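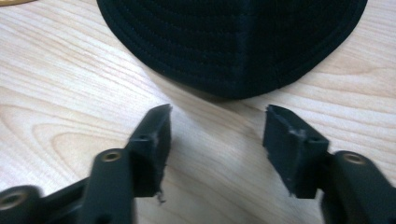

Questions about the Laststead method, last changed Sun 26 September

These are the questions we get most often about Laststead, our method for teaching a robot arm to pick up and move soft items from recordings made with a hand-held gripper. The full write-up is in the Claltard report. This page covers the parts people ask about after reading it, or before deciding whether to.

## The method

**What does Laststead do that plain imitation learning doesn't?**

Plain imitation learning treats every moment of a recording as equally useful. Laststead gives more weight to the short stretch just before the fingers close. With cloth, most of the failures we looked at began there: the fingers came in at a poor angle, or closed on a single layer that then slid out.

**Do you need a robot to collect the recordings?**

No. A person holds the gripper and does the task by hand. The camera sits on the tool, so the recording has the same view the robot will have later. The robot is only needed for testing.

**How many recordings does one task need?**

We used 60 per task in the report. Fewer can work for stiff items. We wouldn't go lower for anything that folds under its own weight.

**Why soft items?**

A box has the same shape after you nudge it. A cap or a glove may not. We wanted items that change a little with every touch but still have parts you can recognise, such as a seam or a stitched edge.

**Does the method look for seams and edges?**

Not directly. There is no seam detector and no labelling step. The model gets the picture and the finger opening, and learns from those. When we blurred the stitching in test pictures, grasps on the cap got worse, so it does seem to use that kind of detail. We have not tested this on enough items to say more.

## Results

**How well does it work?**

Better than our baseline on caps and gloves, and the same as the baseline on folded towels. The tables are in the report, split by item. Please don't quote an average across items, as the towel runs pull it down and hide where the gain is.

**How long does training take?**

Up to 3 hours on a single graphics card for one task. Training on all the tasks together takes longer and gave no clear benefit.

**Was there anything it could not do?**

Yes. It is poor at dark cloth on a dark surface. It also does badly when two items overlap - it tends to go for the gap between them. We tried adding recordings of overlapping items in February and saw no change, so we left them out of the release.

**Does the table matter?**

Somewhat. Most of our recordings were made on pale wood. A model trained only on those did worse on a plain grey worktop. Mixing in two other surfaces fixed most of the drop.

## Making your own recordings

**Can I use a different gripper?**

Yes, if it has two fingers that open and close in line with each other. Set the finger length and maximum opening in the settings file before you record. Changing them afterwards means processing everything again.

**Do worn finger pads cause trouble?**

Light scuffs made no difference we could measure. Replace the pads if they begin to slip, and keep old and new pads in separate sets.

**Can both fingertips be out of view?**

They should stay in view for the whole recording. The finger opening is worked out from the picture, and Edus, our processing tool, drops any clip where it loses one of them.

**My clips are being rejected and I can't see why.**

Check the log for the word "opening". If it appears, the tool could not follow a fingertip. The usual causes are glare or moving too quickly. If it doesn't appear, the clip is probably under 2 seconds long, which is the lower limit.

## Data and code

**Where is the data?**

The recordings are in the Ospina set, stored by item and then by surface. Clips dropped during processing are in a separate folder. You don't need them to repeat the results.

**Can I use it in a product?**

The code, yes. The recordings are for research use only.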